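Grippers and fluffy cloths: stopping snags and pinched fingers

The fault we get written to about most is the gripper that won't let go. You close the jaws on a cloth, lift, open them again and the cloth hangs there. Usually a loop of the pile has worked its way into the linkage. If you keep squeezing, the fibres wind round the pin and the jaw jams half open.

Stop as soon as the trigger feels stiff. If your gripper is powered, switch it off at the wall first. A jammed jaw can snap shut when the thread gives way, and that is how Lena Wilczyńska got a blood blister last February that took 11 days to go down. Hold the two jaws apart with a wooden spoon handle, snip the threads with nail scissors and pull them out with tweezers. Never use your fingers between the levers.
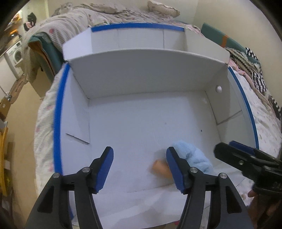

Jams are far less common if you pick the cloth up properly. Lay it out with the folded edge towards you and take hold with the tips only. Keep loose pile away from the levers. A fuzzy cloth like the light blue one between the jaws is the sort to take care with, and the silver pivot pins on either side of the pads are where to look for threads afterwards. With two grippers in one box, agree who moves first and keep your free hand outside the walls.

Check the pads once a week. On our Samholm pair one pad came unstuck at the corner and the cloth kept slipping behind it. We cleaned off the old glue with surgical spirit, put on a thin layer of contact adhesive and clamped it overnight. Gheorghița Roman uses double-sided tape, and hers has needed doing again 2 times.

Don't oil the pins if you handle fabric. Oil collects fluff and marks light cloths. A dry brush does the job, and an old toothbrush is fine.

If the jaw still sticks with no thread in it, look for a bent lever and stop using it until you have a new one. The Samholm spare is part 307.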